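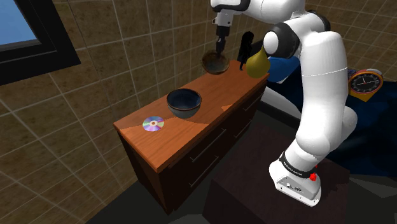 I finally saw Darance on a big screen

I've owned Darance on disc for years and I must have put it on 17 times, usually late, usually with a plate of toast on my knee. So when the Lozano announced one showing in January, from an old print, I bought 2 tickets before I'd even asked anyone to come. (Morven came. Morven always comes if there's an interval.)

If you don't know it, Darance is a small, slow film by Baltasar Herrero about a ferry pilot who goes back to her home town to sell her mother's house and keeps finding reasons to put off signing the papers. It runs 123 minutes and very little happens in most of them. I love it to bits!

What I wasn't ready for was the sound. At home the harbour is a sort of hum under the talking, but in the Lozano it came from behind us and the foghorn in the kitchen argument made half the row jump. And Renata Kubiak's face! There's a long shot of her listening to her brother on the phone, and on my telly I'd always thought she was bored. She's furious. You can see her jaw going. I've been wrong about that scene for years and now I want to go back and watch the whole second half again with that in mind.

The print was scratched to ribbons in the first reel and there's a jump just before the dance where a few words go missing. I didn't mind a bit. Morven did, and said so all the way to the bus stop, though she also admitted she'd cried at the bit with the coats.

The Lozano has 564 seats and we had most of the back rows to ourselves, so please go to the next one if you live anywhere near. They're showing Purby next month, the one Herrero made straight after, with Emiliano Cuesta as the crooked vet. I've never seen it. I've booked the aisle.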